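How to clear and reset the table after a play kitchen session

Set aside 25 minutes the first time you do this. It gets quicker once everything has a place to go back to. You need one large tray, a washing-up bowl, two tea towels and the box the play food lives in.

Start with the food. Go along the table and pick up anything that is meant to be eaten, whether it is on a plate, in a bowl or loose. Drop it all in the box without sorting. Check the floor and the chairs too. Small pieces roll, and the green ones are easy to miss on a grey cushion. 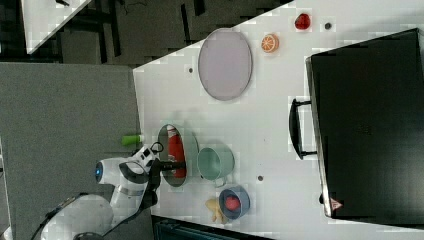

Crockery comes next, and the order matters a little. Take the large flat pieces first and put them at the bottom of the tray, then the dishes, then the bowls. Look inside each one before you stack it. A small bowl like the blue one can easily have a round red piece still sitting in it, and if you put it under something else the whole pile will rock. Mugs go on the tray last. Stand up any that are on their sides, as the mint-green one is, and keep the handles pointing inwards. Glass should be carried separately, in two hands, and never under anything heavier.

Wash the crockery in warm water with a small squirt of washing-up liquid. Play food only needs a wipe with a damp cloth. Don't soak it, as water gets in at the seams and takes days to come out. Lucie Cormier, who set up the Pandcombe playroom, dries hers on a tea towel overnight and puts the box away in the morning.

Wipe the table from the back edge towards you. White tops show pen and juice, so go over any marks a second time with a little bicarbonate of soda on the cloth.

Put the tray back on the low shelf with the mugs at the front. Throw out anything chipped or split. We do a full check of the box every December.

Updated Fri 6 September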